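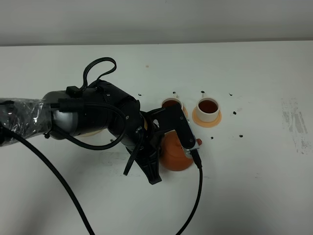

How to make loose-leaf tea in a small clay pot

A small unglazed pot makes a stronger, rounder cup than a big china one, and it is no harder to use once you have done it a few times. The method below is for oolong or a dark tea. Green tea wants cooler water and a shorter wait, so look at the packet first.

What you need

A small clay teapot with a lid
2 cups without handles, or any small cups
A saucer for the pot and one for each cup
Loose-leaf tea
A kettle
A jug or bowl for the rinsing water

If the pot is new

Wash it in plain hot water. Do not use washing-up liquid. The clay is porous and will hold on to the taste of soap for weeks. Put the pot and its lid in a large pan of cold water with a folded tea towel at the bottom, bring it slowly to a simmer and leave it there for 10 minutes. Turn off the heat and let everything cool in the pan. Lift the pot out and dry it upside down overnight with the lid off.

Verna Yazzie, who taught me this at the Sunday market in Urkstead, keeps one pot for dark teas and one for everything else. I only have one and stick to oolong in it.

Warming the pot

Boil the kettle and fill the pot to the brim. Put the lid on and wait until the outside feels hot all over. Pour the water from the pot into the cups, then from the cups into the jug.
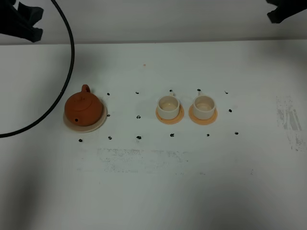 Cups that are cold will take a lot of heat out of such a small amount of tea, and thick ones are the worst for it. If your kitchen is chilly, warm them a second time while the leaves are steeping.

Adding the tea

Cover the bottom of the pot with dry leaves. For tightly rolled oolong a single layer is plenty, as the leaves swell to several times their size. Loose, twisted leaves can come a third of the way up.

Pour in hot water to cover the leaves and tip it straight out into the jug. This rinses off the dust and starts the leaves opening. Skip it if the packet says to.

Steeping and pouring

Fill the pot again, right up to the rim, and put the lid on. Leave it for half a minute the first time. Hold the lid down with a finger and pour a little into each cup in turn, going back and forth until the pot is empty, so that one cup does not end up weaker than the other. Do not leave any water sitting on the leaves.

The same leaves will do 4 or 5 pots. Add ten seconds or so each time, and stop when the tea tastes thin.

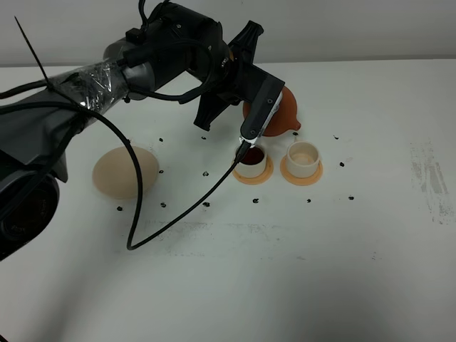
Cleaning and storing

Tip out the leaves as soon as you have finished. A wooden spoon handle will shift any stuck near the spout. Rinse with hot water, wipe the outside with a soft cloth and leave the lid off until the inside is completely dry. A pot put away damp will smell musty. If that happens, simmer it again as for a new one.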